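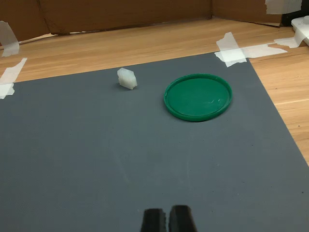

Setting up Buviden on your telly

Last updated: January

Search help topics

I've set Buviden up on three tellies now – mine, Mum's and the one at the shack in Firndale – so these are the steps I wish I'd had the first time. They're for the Kornberg streaming box, but the Lammers one has nearly the same menus.

Before you start, have your email and password handy and check the box is on your home wifi. You don't need a credit card for the free trial if you've come across from an old Kornberg plan (I did, and it just carried over!).

1. Press Home on the remote, go to Apps and search for Buviden.
2. Choose Install. Mine took around 2 minutes, and Mum's was slower.
3. Open the app and pick Sign in with a code.
4. Type the code into your phone's browser. It's much quicker than hunting for letters with the arrow keys.

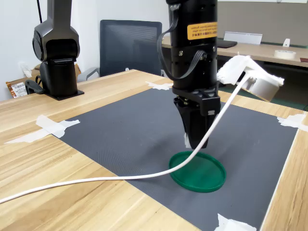

5. Back on the telly, choose a profile. I made one for my partner Czesław Ostrowski straight away, or my watch list would be all submarine dramas by now.
6. Open Settings, then Playback, and set the picture quality to Auto.

Note: the catalogue has something like 3000 titles and the home row only shows a handful. Go to Browse, then A to Z, if you want the lot.

Caution: autoplay is switched on for every new profile. I fell asleep at episode 2 of a baking show and woke up at the finale. You can turn it off under Playback, but you'll have to do it for each profile.

7. For kids' profiles, set a PIN and choose an age rating. My neighbour Kurniawati Sopacua skipped the PIN and her youngest had the rating changed by lunchtime.

If you get error 38, sign out, unplug the box, plug it back in and sign in again. That's fixed it for me every time so far.

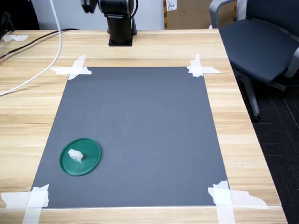 Can I watch on the telly and my tablet at once?

The standard plan lets you watch on two screens at the same time. Downloads on the tablet don't count towards that, so save a few episodes there first if your house is a busy one.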